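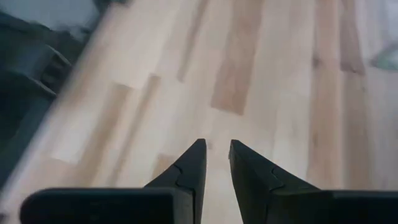
Mạch Robotics Club

The Mạch Robotics Club, usually called just Mạch, is an after-school robotics club for middle and high school students in the town of Brikcombe. It is best known for its long-running student project Fornirum, a robot arm that picks small household things up off the floor, and for its part in the Patavance, a friendly regional contest held each November. The name is the Vietnamese word for a circuit, and also for a vein or a stream, and members are fond of explaining all three meanings to anyone who asks (and to quite a few people who don't).

History

The club was started by Thu Sầm, a math teacher who had spent her first years in Brikcombe teaching evening classes and fixing the neighbors' radios on the side. She had nine students the first autumn, most of them there because their older brothers and sisters had math tutoring down the hall and they needed somewhere to wait. They built line followers out of kits, and when the kits were used up they took them apart and built them again in a different order, with a good deal of tape.

In its second year the club moved into a former dance studio above the town's hardware store. The rent was kind and the floor was lovely, and both facts shaped what came later. Sầm had asked the group to choose one project they could stay with for more than a term, and after a long afternoon of arguing (an underwater robot was the favorite for most of it) they settled on a machine that could tidy up after them. Screws, pencil stubs and rubber feet were forever ending up on the boards, and the studio's owner liked the boards kept nice.

Thịnh Vi joined as a student in those early days, went away to study mechanical engineering, and came back to help run the weekly sessions. He looks after the workshop side of things, while Sầm still teaches the programming and writes the club's handbook, a much-loved and rather untidy document that every new member is asked to read and add a page to.

The Fornirum project

Fornirum is a single project handed down from one group of students to the next. Each group takes it over in September, spends the first few weeks finding out what the last group meant by its notes, and then picks one thing to improve. Wholesale rebuilds are discouraged, although there have been two of them anyway.

The hand is the part that has had the most attention. The present version is a plain two-finger gripper in black, with fingers that are broad at the base and narrow down to blunt tips. A curved seam crosses each finger a little way below its tip. Earlier hands had thin, pointed fingers that could pinch a washer beautifully and scratched nearly everything they came near, and the students who softened the edges are remembered with real gratitude in the handbook.

A small camera rides near the wrist and looks out along the fingers, so the two tips are always in its view. Students learn to judge a great deal from this one angle. They look at the strip of floor showing between the tips to see how far apart the fingers are, and they learn not to fret when the far boards are blurry, as the hand itself is what should be sharp. The studio's hardwood makes the task harder and more interesting. Its narrow planks are mostly a very pale blond, with tan and brown ones mixed in, and the seams between boards can look to a program very much like the edge of a pencil. One group spent an entire spring teaching Fornirum to leave a particularly dark plank alone, and the plank is still greeted by name at the start of the year.

Practice runs

A practice run lasts 15 minutes. One student drives the arm, a second watches the camera picture and talks the driver in, and the rest keep their feet well out of the way. Before any object is set out, the pair makes what the club calls a bare pass: the hand is brought over an open stretch of floor with the fingers nearly together, and the picture is checked for glare and for anything left lying about at the sides. Sầm is strict about the bare pass, and newer members tend to find it dull until the first time they skip it and spend the rest of the run chasing a patch of light.

Runs are written up by hand in a shared notebook. The entries vary a great deal in length and spelling, and several include drawings of cats.

The Patavance

The Patavance is a one-day meeting of school and community robot clubs, hosted by a different club each year. Its main event is a floor-clearing round scored out of 100, with points given for things picked up and points taken away for things pushed, dropped or dented. Mạch has entered every year since the contest began. Its results have been mixed, and the club's own account of them is cheerful. Its best showing came with the first of the rounded fingers, when Fornirum cleared its square slowly and without a single deduction while Vi, by several reports, had to go and stand in the hallway.

Membership

The club is open to students from any school in Brikcombe, and no experience is asked for. Older members are paired with newer ones for the first term. Parents are welcome to sit in, and shoes come off at the top of the stairs.

See also

Robot gripper
Educational robotics
Line follower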